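Festival > Plan your visit > FAQ

Program Tickets Camping Getting here FAQ Contact

Reading time: 4 min

Sustia Festival: questions about camping, cabins and wristbands

Last updated 09/04/2024

These are the questions we get most often by email in the months before the festival. If yours is missing, write to us through the contact page. We answer in the order messages arrive, and in July it can take a few days.

When does the campsite open?

The campsite opens at noon the day before the first concert. The gates stay open all night, so you can come late if your train or bus is delayed. You can't leave a tent or a trailer on the field before opening. Anything left there early is moved to the lost property tent by the east gate.

Is camping included in my ticket?

Yes, if you have a full festival ticket. Day tickets don't include camping, and you can't add it at the gate. If you bought a day ticket and want to stay over, you need to trade it for a full ticket in the web shop while there are still some left.

How big is the festival?

Last year we sold 3381 full tickets. The main stage field holds more people than that, but the campsite doesn't, and the campsite sets the limit. The Nomard stage, in the old grain hall, holds 800. When it's full we close the doors and let people in as others leave. A sign outside shows if there is a line.

What is the Tokik stage?

Tokik is the small outdoor stage by the lake. It has electronic music in the evening and acoustic sets before lunch. There is no roof over the audience, so bring a raincoat. Sets there are 30 minutes long unless the program says otherwise.

Where do I get my wristband?

At the wristband office next to the main entrance. Bring your ticket on paper or on your phone, plus photo ID. The name on the ticket has to match the ID. If you bought tickets for friends, change the names in the web shop before you travel. Name changes are free.

My wristband is too tight. Can I get a new one?

Yes. Come to the wristband office with the old one still on your wrist and we'll swap it. We can't replace a wristband that has been cut off or lost.

Can I rent a room instead of camping?

There are rooms at the Brinkmann guesthouse and in private homes in the village. We don't handle those bookings ourselves. The list of hosts is on the "Getting here" page, with phone numbers and prices. Most hosts ask for a minimum stay of two nights. Ask about bedding when you book – some include it and some don't.
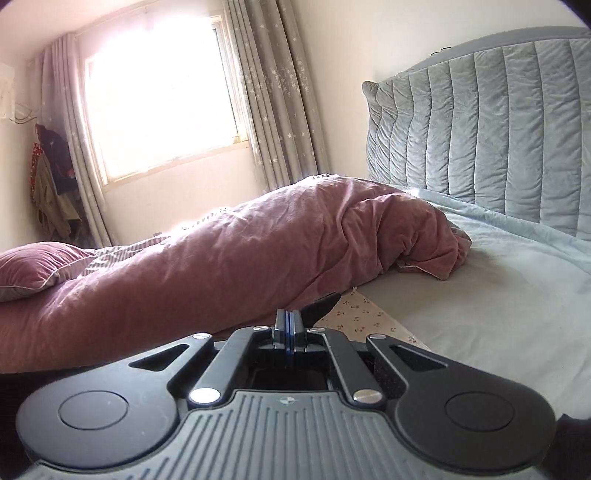 Check-out times vary from host to host. If you're staying for the last night, ask if you can leave your bags somewhere until your bus goes. You can also use the lockers at the main entrance, which stay open until the campsite closes.

How do I get from the village to the festival?

Walk or take the shuttle bus. The path along the lake is lit at night. The shuttle stops at the church and at the guesthouse, and it's free with a wristband. Bikes can be parked by the east gate, but not inside the fence.

Can I bring my own food and drinks?

On the campsite, yes, but no glass. In the concert area you can bring an empty water bottle and fill it at the taps. Camping stoves are allowed in the cooking area only – look for the yellow flags.

Can children come?

Children under 12 get in free with an adult who has a ticket. They need their own wristband, and we write a phone number on it. Ear protection for children can be borrowed at the information tent against a deposit.

Will the program change?

It may. Set times are posted on the program page and on the boards at each stage. If an act cancels we try to find a replacement, but a cancelled act doesn't give a right to a refund.

Can I sell my ticket?

Yes, through the resale page in the web shop, at the price you paid. Resale closes when the campsite opens. We can't help with tickets bought from strangers outside the shop.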